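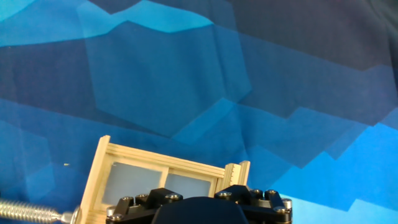 图7-1 放在蓝色几何花纹布上的小木窗模型,窗格为半透明

第七章 窗:从一根木条开始

我做的第一扇微缩窗,尺寸错得离谱。那时候我照着家里阳台的窗户量了一遍,在计算器上噼里啪啦除了一通,兴冲冲地锯木条,锯完往墙洞里一放——窗框比洞宽出一截,硬塞进去,墙板鼓了个包。现在那块墙板还挂在我工作台旁边,学生来了总要问一句,我就再讲一遍。

前面六章我们一直在跟墙、地板和楼梯打交道,这些东西说到底都是实心的,差一点点,刷层漆、垫张纸也就糊弄过去了。窗可不一样!窗要透光,要有框有扇,里外两层木头挨得那么近,哪一层歪了,光一照全看得见。所以我每次教到窗,都会先劝大家把胶水盖子拧上,坐下来看一会儿实物。手边有旧模型的看旧模型,没有的就看自己家的窗户,看上十分钟再动手。

先把几个名字说清楚,后面要反复用。最外面那一圈叫窗框,它和墙连在一起,是不动的。窗框里面套着的那一圈叫窗扇,真窗户里能推能拉的就是它。窗框左右两边竖着的木料叫边梃(也有师傅管它叫立边,都对),上下两根横的叫上槛和下槛。夹在两块透光片当中的细木条,叫中梃。初学的人最爱把窗框和窗扇混成一个东西,做出来就像墙上贴了一张饼干。你要是也这么做过,别难为情,我在Truvinholm教暑期班的时候,一个班里半数人交上来的都是饼干。

再说上槛。图7-1里的上槛是几根细木条叠在一起的,表面便有了一道一道的棱。我很喜欢这个做法。整块木料当然也能做上槛,可是在这么小的尺寸上,一块光板子看着闷得很,而细条叠出来的线脚自带阴影,不用雕,不用刻,侧光一打就有层次。代价是费工夫:每根条子都得打磨过再上胶,胶还不能多,多了会从缝里挤出来,干了以后是亮晶晶的一条,怎么染色都盖不住。我的老师Chrysoula Ververidis有个土办法,用牙签尖挑胶,挑一下点三个点,两头各一个,中间一个,然后压住不动。我学了她这个办法,到今天也没换过。
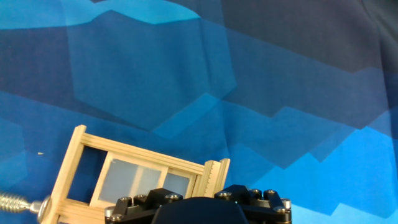
木料选什么好呢?每年都有人来问我是不是非得买贵的。真不用。冰棍棒、轻木片、做航模剩下的边角料,都行,只要顺直、没有结疤。轻木软,刀片一划就断,适合第一次做的人;缺点是棱角容易磕圆,拿在手里要轻。冰棍棒硬一些,做边梃很合适,不过两头是圆的,得先切掉。我自己常用的是Atwood牌的细木条,一包50根,色浅,纹路也细,不上漆就很好看。打开包装以后先别急着用,把条子一根根放在玻璃板上滚一滚、推一推,翘的挑出来,留着做碎料,本章最后的练习里用得着。

透光片我也啰唆几句。许多人头一个想到的是透明塑料片,亮堂,像真玻璃。可透明片有个毛病,指纹、胶痕、划痕,什么都藏不住,而且一眼望进去,屋里没做完的地方也全露了馅儿。磨砂的半透明片就宽容多了,光进得来,看不清里头,颜色灰灰白白的,跟浅色木头放在一块儿很和气。买不到现成磨砂片的,可以拿细砂纸在透明片上画着圈磨,两面都磨,磨到看报纸上的字只剩个影子就够了。裁片的时候四边都要比窗扇的洞口多留一点,好有地方上胶;我吃过齐着洞口裁的亏,片子“啪嗒”一下掉进屋里,屋顶又已经粘死了,只好拿镊子从门洞里伸进去掏,掏了一个下午。

工作台上最好铺点东西。我在家用一块深色的旧布,浅色的小木条掉在上面一眼就能找着,掉在原木桌面上可就有得找了。布有点褶子没关系,挑零件、摆样子都不碍事,等到要上胶对直角的时候,把活儿挪到玻璃板上去做就是了。

还有比例。本书从头到尾用的都是同一个比例,前面第二章已经讲过怎么换算,这里不重复,只提醒一件事:窗框的木条厚度不要死按比例缩。照真窗户的厚度缩下来,条子会薄得像纸片,一捏就折。适当放厚一点,眼睛是看不出来的,手却轻松许多。我翻过Drakos工作室的一本旧图册,里面的窗框没有一扇是老老实实按比例来的,看上去照样舒服。

做一扇窗要多久?熟手一个晚上,生手嘛,我建议分三次,头一次只裁料和打磨,第二次粘窗框,第三次再做窗扇、装透光片。中间隔开,让胶彻底干透,也让自己的眼睛歇一歇。我有一回贪快,一口气做了22扇,打算给一座Nimico式的长廊用,做到后来左右都分不清了,有好几扇的边梃装反,拆的时候又裂了几根,还不如慢慢来。

这一章分成四节。第一节讲裁料,怎样让左右两根边梃一样长(不用尺子也行,我会教你用挡块);第二节粘窗框,重点是直角;第三节做窗扇,让它刚好能放进框里,四周留出一线缝隙;第四节装透光片和收边。需要的工具不多:一把锋利的刻刀,一块玻璃板或者瓷砖,细砂纸两张,白胶,牙签,一把小直角尺。刀片请换新的,旧刀片切木条会把断口压毛,后面怎么磨都不齐。

好,把木条倒出来,先挑四根最直的放在左手边,我们从边梃裁起。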